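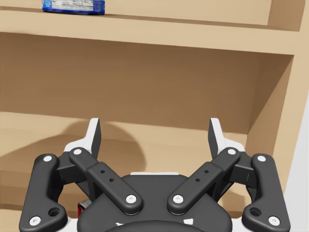
Figure 1. Simulated shelf cell, view from behind the gripper towards the open compartment.

Projects / Automation and Robotics / Student Reports / Equipment Planning

Overview Reports Supervisors Downloads Contact

Equipment Plan for a Shelf-Picking Cell: What to Buy, What to Simulate and What to Leave Out

Pushpa Tripathi
12 Jan 2025

Shares 7 Comments 6

1. Purpose

The report sets out a purchase plan for a small shelf-picking cell to be built in bay two of the teaching laboratory. The cell has to support student work on picking packaged goods from domestic shelving. The plan was prepared with a simulated model of the cell, so that the size, reach and gripper type could be fixed before any order was placed.

The department has allowed 91 budget units for the cell. One unit is the internal rate used for all laboratory purchases, and prices below are given in units so that they can be compared with earlier reports. Staff time is charged separately and does not appear in the tables.

2. Starting point

The first draft of the plan listed hardware only. It took the arm from the Basosness catalogue, a gripper from the same supplier and a steel storage rack already in the store room. The supervisor returned it with two objections. The rack did not match the kind of furniture named in the project brief, and no evidence was given that the gripper would fit between shelf boards.

The second draft was therefore built around a model. The simulated cell uses a light tan wooden unit with an upper shelf, a large compartment beneath it and side panels that limit access from the right. A blue box lying on its side rests on the upper shelf as one of the test items. The gripper has two fingertips driven by paired dark links, with pins at the joints.

Modelling the gripper in full, links included, was worth the extra work. A plain block of the same overall size had been used in an early version, and it gave no useful information about the outer links. These curve outwards below the fingertips and set the true width of the tool at most openings. The links also hide part of the working area from a view taken behind the palm. In Figure 1 a red object low on the left is almost wholly covered by them.

3. Requirements that affect cost

3.1 Gripper. Two fingers are enough for the boxed items in the brief. A three-finger type was priced and dropped, as it would have used most of the sum left after the arm. The chosen gripper is the Podeck parallel-link model, at 16 units with its mounting plate. Spare fingertip pads are to be ordered with it. They are cheap, they wear, and a separate order later would carry a second delivery charge.

3.2 Arm. The arm must reach the back of the compartment with the palm level and must reach the upper shelf from above the front edge. Both poses were checked in the model. The smaller Basosness arm reached the compartment but came close to its joint limit at the upper shelf. The next size up costs 38 units against 29. The larger arm is recommended.

3.3 Camera. The draft plan had one camera at the wrist. The view from behind the gripper shows the fingertips and the gap between them well, but objects beside the palm can be lost behind the links. A second, fixed camera is needed at the side of the cell. Two Plarnum units at 5 each are included. The mount for the fixed camera will be made in the workshop from stock bar.

3.4 Lighting. The simulated light is even and soft, and the laboratory's is not. The gripper still throws a shadow on the back panel in the model, and a stronger shadow must be expected under the ceiling lamps. A diffuse light panel has been added at 3 units.

3.5 Shelving. The unit should be bought flat-packed from an ordinary furniture shop and fixed to the bench at the base. Its dimensions must be measured after assembly and entered in the model. Catalogue sizes should not be relied on — the board thickness in particular is often left out.

4. Budget

Arm, Basosness, larger size: 38
Gripper, Podeck, with mounting plate: 16
Cameras, Plarnum, two: 10
Light panel: 3
Shelving unit and fixings: 4
Guarding and emergency stop: 9
Cables, spare pads, test goods: 5
Total: 85
Allowance: 91
Held back: 6

The 6 units held back are for delivery charges and for one replacement part. This is a thin margin. If the arm price rises before the order is placed, the fixed camera should be delayed and the guarding left as it is.

Simulation software is not in the table. The Pant licence held by the department covers the work and runs to the end of the teaching year. Renewal would fall in the next budget.

5. Order of purchase

The arm has the longest lead time, quoted at around 60 days, and should be ordered in January. The guarding must be on site before the arm is powered, so it is placed on the same order form. Shelving and cameras can follow. The light panel should wait until the shelving is in place and the shadows have been looked at under laboratory conditions.

6. Limits of the plan

The model says little about grip force. Box stiffness and surface friction were given default values, and none of the results should be used to choose pad material. Reach and clearance are more reliable, subject to the measured shelf sizes.

Cable routing was not modelled. The gripper cable will leave the wrist at the rear and may foul the upper shelf board when the arm is lowered from the top position. A length of spare cable and a set of clips are allowed for under the last cost line.

Running costs, insurance and disposal were outside the task set.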